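Loose leaf deserves a place at the office

The lease on our floor at Rutness came up in July, and among the things put forward to save money was the tea. We go through 294 tea bags in a busy fortnight. Someone suggested switching to a cheaper bag. I would go the other way and get rid of bags altogether.

A tea bag is mostly a way of selling small, broken leaf. It brews fast and strong, then goes flat. The same black tea sold loose costs less by weight at the shop I use in Sala, and 200 grams lasts me a good two months at my desk. The bag, the string, the tag and the paper envelope all have to be paid for, and all of it ends up in the bin by morning tea.
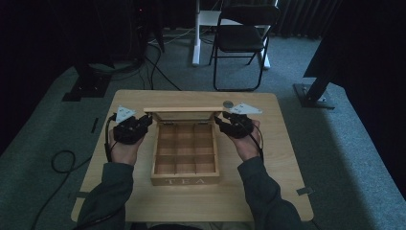 The usual objection is mess. I accept that wet leaves in a sink are unpleasant, and our sink has been blocked before, though that was rice. A pot with a decent basket fixes most of it. You lift the basket out, knock it into the compost and rinse it. Woo-jin Ban, two desks over from me, has done this every day since he moved from the Grirkum office and has never left a leaf behind.

The second objection is time. Four minutes is longer than most people want to stand in a kitchen. But they stand there anyway, waiting on the kettle or talking about the footy, and a pot serves four people at once. With bags, each of us turns up separately and boils the kettle again.

Choice is the harder one. Some people like peppermint, some want decaf, and my manager drinks a lemon and ginger thing from Sasolel that only comes in bags. I don't have a complete answer to that. We could keep a small supply of herbals and make the everyday black tea in a pot, and that would still cut the rubbish by more than half.

I've put the idea to the office manager and offered to bring in my own pot for a month. She wants to know who will wash it. I said I would do the mornings.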